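Sorting and Emptying the Metal Bins — Questions We Receive Often

Which bins do these answers cover?
They cover the gray sheet-metal bins with sloped walls, which we keep at Pivau and Manzano for small mixed items. The plastic crates from Drustska have their own page.

What can I put inside?
Small household things: bottles, tubes, pens, textile pieces. Please close every cap well before. Glass and open food must stay out.

Do I have to sort the items first?
No. The items can lie together on the floor of the bin, but please do not make more than two layers. When the pile is higher, the small things go under the big ones and are forgotten there.

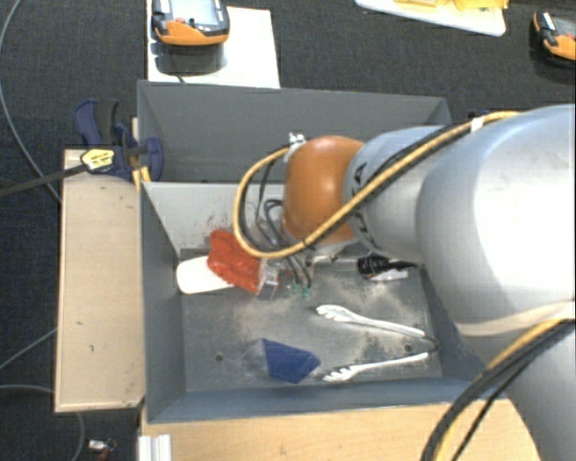 Gray bin with a white cylindrical item, a ribbed red-orange piece and a small black item with a white band.

There is pale powder on the floor of my bin. Is it damaged?
Usually it is only residue from older contents. Take out all items, brush the floor and then wipe it with a damp cloth — the corners also. Brown stains on the walls may stay, and they do not disturb the use.

How often must the bin be cleaned?
Every four weeks, or earlier if something has leaked.

Where do I write when a bin is bent?
Send a message to the Zadunus supply desk, extension 287, and give the place where the bin stands. A replacement normally comes in two working days.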